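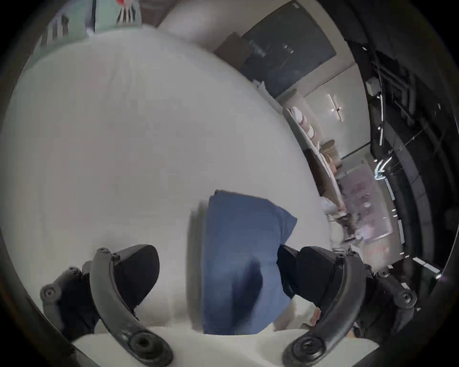
I told my sister I would stand for Govlow town council on the phone, while eating toast, and she laughed so hard she had to ring me back. That was in December. By spring I had a rosette, a box of leaflets and a blister on each heel.

The man I was up against had held the ward for 23 years. He'd opened the swimming baths. He'd closed the swimming baths. Everybody knew his hat. When I was small he came to our school and gave out prizes, and I got one for handwriting, so there's a photo somewhere of the two of us shaking hands, me with no front teeth. My mum offered it to the local paper before I could stop her.

What I wanted, mainly, was the bus back. The old number 93 used to go from the top of Mirkik Road down past the surgery, and when they stopped it my nan had to start getting lifts, and she hated asking. She'd stand in the hall with her coat on, ready an hour early so as not to be a bother. I put the bus on the leaflet in big letters. My agent (my cousin, really, he had the car) said I needed more than one idea, so I added drains.

I had 1000 leaflets printed at Gekatmont, the copy shop by the bridge, and they'd spelt "councillor" with one L. I cried a bit in the car park and then we delivered them anyway. One woman corrected hers in red pen and posted it back through my door. She'd put a tick next to the bit on drains.

Knocking on doors is a strange way to spend your evenings. You get very good at dogs. You see people in their towels, people halfway through rows, a lad who thought I was his curry and stayed cheerful about it even when I wasn't. One old boy on Ocampo Close kept me for most of an evening talking about a by-election before I was born, and told me at the end that he'd be voting for the other fellow, always had, but I was welcome to a tomato plant. I took it. It's on the back step now and doing better than I am.

Then there was the debate. I say debate — it was two chairs and a microphone in the church hall, with a heater that clicked. He spoke first and he was good, I'm not going to pretend he wasn't. He did the baths (the opening, not the closing) and the war memorial and the flowers on the roundabout. When it was my turn I'd lost my page. I stood there patting my pockets like somebody locked out of their own house. So I just told them about my nan in the hall with her coat on.

It went very quiet and I thought, well, that's me finished. Then a voice at the back said, "Mine does that," and another one said theirs used to, and after that I couldn't get a word in for people shouting about the bus. He wrote something down. I'd never seen him write anything down before.

They counted the votes in the leisure centre, on the badminton court. I ate a whole packet of mints. My cousin kept wandering off to look at the piles and coming back with a different face each time, and I made him go and sit in the car.

I lost by 211. It sounds like a lot until you know what everyone else had lost by, and then it sounds like a street or two. He shook my hand, the same big dry hand as at school, and said, "You had lovely handwriting," and I couldn't speak at all. Fancy him remembering that!

My sister drove me home. She didn't laugh this time. She'd brought chips, and we ate them in the road outside mine with the windows steaming up, and she asked what I was going to do with the rest of the leaflets, there being a good stack still on the back seat.

"Keep them," I said. "I'll put the other L in by hand."

14 comments
Share 37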